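The Recount

I lost the Clarkby town council race by 19 votes, and I want it on record that I was a very good sport for the first 68 minutes.

Then my sister-in-law called from Nermont (they'd voted the same night, for a sheriff everybody already liked) and said, "You're asking for a recount, right?" I said of course not. I said the people had spoken. I ate a sleeve of crackers over the sink and by the time I got to the bottom I had the form open on my phone.

The recount took most of a Tuesday in February. I wore the good blazer! My opponent brought donuts, which I thought was low, and then I had two. We sat on folding chairs and watched the clerk lift ballots one at a time, and somewhere in the Kaczorowski Road precinct I started rooting for her to just finish.

I picked up eight votes. He picked up nine.

He shook my hand and asked if I'd come talk to him about the drainage on Zirell Street, the thing I'd been yelling about for months. I said I'd have to check my calendar. I went home, cleared off the table, and wrote him four pages on culverts. 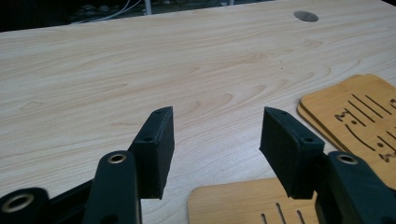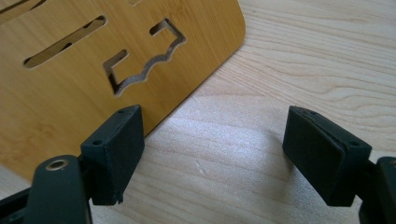

The tabletop, seen twice; the upright panel is in the second picture.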